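Reltarside Youth Soccer Forum > Parents and Coaches > Rules and Schedule
Topic: Make-up games, who decides and how late is too late?

nrbae_u11
Hello everyone. I am team manager for one of the U11 teams, second season. I want to ask a question about rained-out games and I hope it is the correct place.

Our home game against Kordestani was called off in the morning when the fields were closed. I wrote to the other manager the same evening and offered two dates. He answered after nine days that both dates are not possible for them, and that he believes the league will give the points to us or to them, he did not know which. Now the window for make-up games is almost finished.

I read the rule book two times. Section on postponed games says "the home team shall propose dates in a timely manner" and "the visiting team shall accept one of the proposed dates unless there is a conflict." It does not say what is a conflict, and it does not say how many days the visiting team has to answer. Does somebody know how this is handled in practice? I do not want to win by paper. My players want to play the game.

Na-rae Bae

cornerflag_dad
You did everything right. Email the division coordinator and copy the other manager. In my experience the coordinator picks a date and both teams live with it. Last fall we got assigned an 8 a.m. kickoff on the far field that way, so be careful what you wish for.

ZinhleN
I coach U13 and I disagree a little with cornerflag_dad. The coordinator only picks a date when both managers ask for it. If one side stays quiet, the game goes in the list as "not played" and each team gets zero points. It happened to us in August tournament qualifying and I was very unhappy.

My advice is to telephone. Many managers do not read the team mailbox every day. They have work and their own children. One call of five minutes solved more for me than two weeks of email.

nrbae_u11
Thank you both. I did telephone, but the number on the contact sheet belongs to the manager from last year. She was very kind and gave me the new number. I left a message yesterday.

Zinhle, when you say zero points for each team, is this written somewhere? I cannot find it.

ZinhleN
It is not in the rule book. It is in the manager packet, the one you receive when you pick up the player cards. Mine is page four, near the bottom, under the part about net bags.

illia_zh
I want to give the other side, because I was the manager who did not answer, some seasons ago. Different team, not Kordestani, so please do not look for me on the contact sheet.

We had 12 players on the roster and five of them also played baseball in the spring. When a make-up date came, I had to ask every family. Some families answer in one hour, some families answer after I ask three times. If I say yes too early and then only six children come, we forfeit and the children who came are sad. So I waited until I was sure, and waiting looked very rude from outside. I should have written "I received your message, please give me until this date." I did not think of it. Now I always do it.

So perhaps he is in the same position, and he is not playing games with you.

cornerflag_dad
Illia, with respect, baseball is not a conflict. If a kid signs up for two sports in one season that is the family's choice. The schedule can't bend around every other activity in town. We had a kid miss a playoff for a piano recital and we played a man short for the first half. Fine. We lost 2 to 1 and went home.

illia_zh
I do not say it is a conflict by the rule. I say it is the reason for the slow answer. These are two different things.

offside_again
baseball is absolutely a conflict, half the league does both, and the rec department runs them in the same months on purpose so that people pay twice

cornerflag_dad
On purpose? Come on.

In-ho Yang
I am a referee, grade youth, and I work mostly the U11 and U13 games. Please permit me to add something which the managers perhaps do not see.

When a game is moved, somebody must also move the referees. For U11 we are one center referee and two club linesmen. For U13 we are three. If the managers agree on a new date but tell the assignor only two days before, it is very possible that no referee is free. Then you have two complete teams at the field, and the game is again not played. I have seen it, not one time only.

So my request is: when you agree a date, write to the assignor on the same day. Put in the message the age group, the field number, the kickoff time and the name of both managers. Do not write "same as before." We do not know what was before. 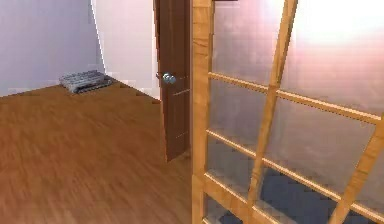 Also please check that the field is really free. The practice calendar and the game calendar are separate. A field which is empty in the game calendar can have three teams practicing on it. I was once standing with my whistle between two teams who wanted to play and a U8 practice who had the correct permit. The U8 coach was right, and the two teams went home.

nrbae_u11
Mr. Yang, this is very useful, thank you. I did not know there are two calendars. I looked now, and one of the dates I offered had a practice on our field until 6:15. So even if Kordestani said yes, we would have a problem.

ZinhleN
The two calendars are a yearly topic. I raised it at the coaches' meeting and the answer was that the practice permits come from the city and the games from the league, and they use different software. Somebody promised to look at it.

offside_again
somebody promised to look at it in my first season too and my kid is in high school now

Nam_gil_So
I have a small disagreement with Mr. Yang, if he permits. He says to write to the assignor on the same day. I did this, and the assignor answered that he accepts only requests from the coordinator and not from managers. So I wrote to the coordinator, and she said to write to the assignor. It took me six emails to move one game of children.

I think the correct order is:

Managers agree on date and time.
Home manager checks both calendars.
Home manager fills in the reschedule form on the league site.
Coordinator approves, and the system sends it to the assignor.

The form is hard to find. It is under Documents, then Archive, I do not know why Archive. It is the current form.

In-ho Yang
Mr. So is correct about the form and I thank him. I am still of the opinion that a short message to the assignor does no harm. He may answer that he does not accept it, but he has read it and he knows that something is coming. The approval from the coordinator sometimes arrives late.

Nam_gil_So
I can agree with this. The form, and in addition a short message.

cornerflag_dad
Archive. I've been a manager for four years and I never knew there was a form. I've been texting people.

touchline_mum_3
Sorry to come in sideways but does a make-up game count for the minutes rule? My son sat most of the last one and the coach said the half-game rule is only for regular season. That doesn't sound right to me.

ZinhleN
It counts. A make-up game is a regular season game on another date. Every player who is there and is healthy plays half. If your coach believes something else, ask him politely to check with the coordinator. I would not discuss it at the sideline during the game.

cornerflag_dad
Agree with Zinhle on this one. Also depends if he arrived on time. Our coach counts from when you check in, so a kid who shows up at halftime plays half of what's left.

touchline_mum_3
He was there early. I'll email the coach. Thanks both.

illia_zh
One more practical thing for Na-rae. If you still need to propose dates, offer three and not two, and make one of them on a weekday evening. Many teams can make a weekday when weekends are full. In spring it stays light long enough for a U11 game if you start by six. And write "please answer by" with a date. It is not rude. I used to think it is rude in English, but people told me they prefer it.

nrbae_u11
Illia, I also thought it is rude! I always wrote "when you have time." Perhaps this was my mistake.

offside_again
"when you have time" means never, for the record

nrbae_u11
I come back with news. The Kordestani manager called me this evening. He is new, he received the mailbox password only last week, and he found there 221 unread messages, mine somewhere in the middle. The answer I received after nine days was from his assistant coach, who was guessing about the points. He apologized and I apologized also, because I was a little angry in my third message.

We agreed on a weekday, kickoff at 6 p.m. I checked both calendars. I found the form in Archive and sent it, and I sent also the short message to the assignor as Mr. Yang advised. In the form I wrote the field number, the age group and both names.

One question remains. The form asks for "original game code." Is this the number on the schedule, or the one on the game card? They are different.

Nam_gil_So
It is the number on the schedule. The number on the game card is for the referee report. I put the wrong one the first time and the form came back.

nrbae_u11
I put the wrong one also. I will send it again now.

In-ho Yang
If I am assigned to this game I will be glad to see it played. Please remind the parents of both teams that the lower parking closes at dusk.

cornerflag_dad
Can a mod pin Nam_gil's list? And fix the Archive thing.

Moderator
Pinned. I can't move the form, I only have the forum side, but I passed it along to the site people.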